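**Monday, August 17, 2026 — bench 2, tube handling**

Ran the arm on glass tubes for most of the morning. Same program as last week apart from the approach height, which Kiyoshi raised after the rim contacts. Gripper pads are the soft set from Brerska. Hard pads are in the drawer under the balance if anyone wants them back, but read the February entries first.

Background for whoever picks this up. The prep group at Kedcombe moves 300 tubes on a normal day, nearly all by hand: out of the rack, into the reader, back to the rack, initial the sheet. The request that came to us was to take over the rack moves and leave the reader alone. Ogura quoted for a closed cabinet that does both. It would need the bench cleared permanently and a fixed rack type, and the prep group said no to the fixed rack type. Hence the open arm on a bench that people still use.

Work surface is the green grid. Rack goes down by hand with no fixture. I want to keep it that way as long as the vision can stand it, as a fixture is one more thing for the day shift to line up. 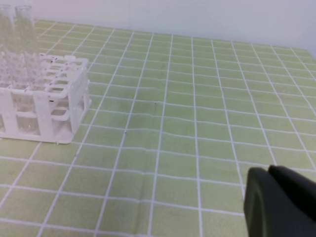
Clear glass remains the hard case. Rim detection is fine against a plain background and poor against white plastic, where the edge of the tube and the edge of the slot come back as one contour. Tried two exposure settings. The shorter one cut the false rims but lost real ones at the far end of the rack. Left it on the longer setting and tightened the slot mask. Grip force unchanged.

Two stops before lunch, both the same fault: arm reached its wait position and held there with no target accepted. Cleared from the panel each time. No breakage.

Notes from talking to the day shift (Kiyoshi took most of these, I am copying from his sheet):

- Picking and placing is the part they are glad to lose. Wrists, mainly.
- The part they do not want to lose is looking at each tube. Cracked rims and bad labels get caught in the hand, while the tube is being turned. The arm does not turn it.
- They do not like being called to the bench for a stop with no explanation on the screen. "No target" means nothing to them. They want to know which slot.
- Under the trial plan one person covers 3 benches. In practice that person stays near the arm and the other benches wait.

The second point is a process gap and I do not think software closes it. My proposal is a manual check at rack loading, 5 minutes per batch, written into the sheet as its own line with its own initials. Rurero will object to the added time when they review the throughput numbers. The check was always being done. It was hidden inside the handling step and was never timed.

Kiyoshi disagrees in part. He would put a rotation move in front of the wrist camera and flag the doubtful ones for a person. Possible, but slow with the present wrist, and it still leaves someone deciding on the flagged tubes. We agreed to write up both.

Afternoon was slot mask work with the bare rack at an angle to the grid. 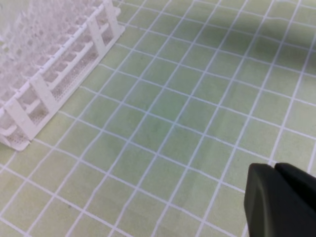
*Rack set down at an angle, no tubes visible, gripper at lower right.*

Mask follows the rotation well along the near side. At the far end the slots run together and the fit drifts. A shadow over part of the mat did not upset the grid fit, but I would not rely on that without repeating it under the evening lights.

To do:

- Stop message to name the slot. Kiyoshi has the text file.
- Repeat the mask test with the rack farther from the camera.
- Ask Kedcombe who signs for the loading check when the shift changes in mid-batch.
- Clean the mat, dark specks on it. Same for the pads.
- Send Rurero the morning log with both stops left in.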